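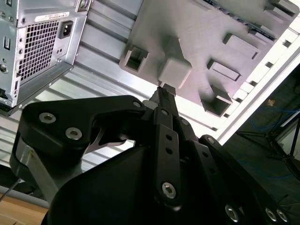
About Nernimcombe Computer Recovery

We take in old desktop computers, pull them apart and sort what comes out. Power supplies go in one place, steel cases in another, plastic panels somewhere else again. It is dull to describe and we won't dress it up.

Cauã Araújo and Chiyo Ishida started the firm after years of working for bigger recyclers and getting fed up with the leaflets. You will have seen them. Green leaf on the front, a promise that everything is "given a second life", and no word on where the stuff goes. We don't believe most of it and we don't think you should either.

A lot of what reaches us is past saving. A tower with a dead board and a bent case is scrap metal, and we'll tell you so. If a machine can be used again we test it for 12 hours before it goes on the shelf, and it gets a 2 month guarantee. Other people offer longer. Ask them how many claims they pay out.

Plastic is the hard part. Grey moulded panels look as if they ought to be easy to recycle, but makers blend their plastics and often don't mark them properly. What we can identify goes to Brandão for shredding. What we can't is written down on your receipt as waste, in plain words.

What we charge

Collection is free for 72 items or more. Below that you pay for the van, or bring it to us yourself. We don't take printers. Please stop asking about printers.

Your data

Drives come out first and are destroyed on site. We wouldn't trust a wipe certificate from a stranger, so you are welcome to come and watch.

Visits

Schools and small firms can look round by appointment. Ring first, wear proper shoes, and ask Chiyo whatever you like about the paperwork. She keeps all of it.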